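CLALTENHOLM, June 22, 2023. Bisht opens its second repair desk for used laptops in Claltenholm this summer. The desk takes up to 100 machines a month.

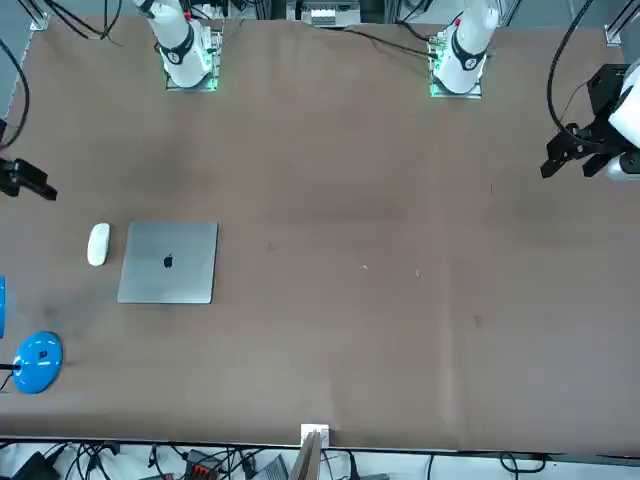 Owners pay a fixed fee of $8 for the first check. Parts are charged apart.
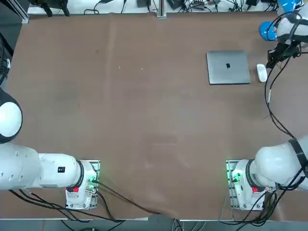
*Closed laptop and white mouse on the table.*

"In May we had to send many people home," said Mamta Ahuja, director of Bisht.

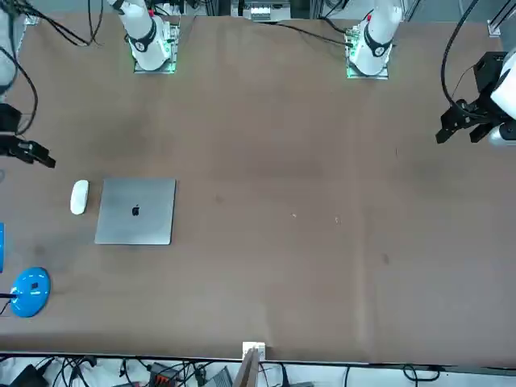
Schools in Nondedby may also bring their computers. Brown paper, like the paper covering the table, is free for packing.
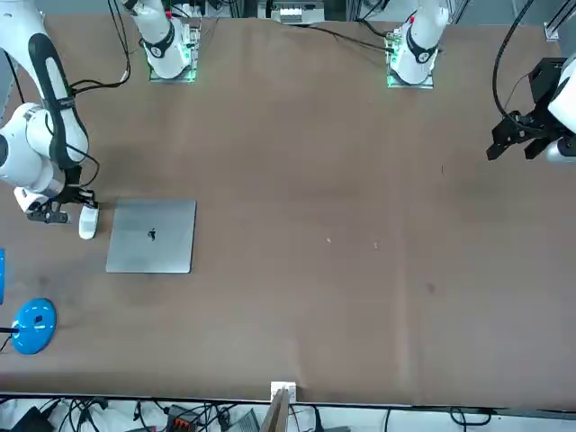
Bisht News, No. 100

Contact for the press: Dinesh Malhotra, Bisht.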